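1/31/22
Jimdale cell, bench notes

Good day on the house rules. Very good, in fact! The draft has been sitting in the Sinemska folder for weeks and today I ran it against a proper shelf task with both arms on the rail, packets up top and packets on the floor, and most of it held together.

Rules as they stand tonight:

1. Reset sheet signed before power to either arm. Same person does both.
2. Left arm owns the top of the shelf. Right arm owns the floor in front. Crossing over needs a spoken call and an answer.
3. No hands past the front rail while either arm is live, even "just to straighten something". (I am the worst offender. Noted.)
4. Speed cap 200 mm/s near the shelf, 700 in the open.
5. Anything glass goes to the sides before we start, and stays there.
6. Cables get a slow sweep through full reach at the start of each session.

Rule 2 is the one I'm happiest with. We used to argue over who had right of way every few minutes, and now the answer is mostly settled by where the thing is lying. So much calmer. With the left gripper up by the white packet on the shelf, the right one has the floor side to itself, and I could follow both without my head swivelling.
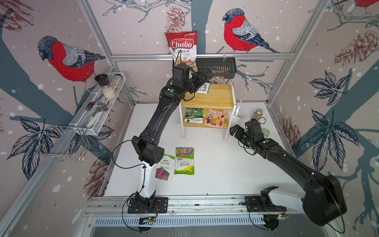
Hatice Bozkurt thinks rule 2 is too loose as written. "Owns" means nothing to a new starter, she says, and she'd like a boundary in the software as well as on paper, with the spoken call kept as a second layer. She also wants the reset sheet to name the layout version, so that a log from Oral can be compared with one of ours.

Fair on both counts, and I love the layout version idea. Ours would be layout 131 if we carry on from the old Randden numbering. I'll add a box for it at the top of the sheet.

Still open: who may lift the speed cap, and whether that gets written down each time (I say yes). Wording for rule 6 needs "full reach" pinned to actual joint limits. Second draft to Hatice, then a clean copy by the cell door before March.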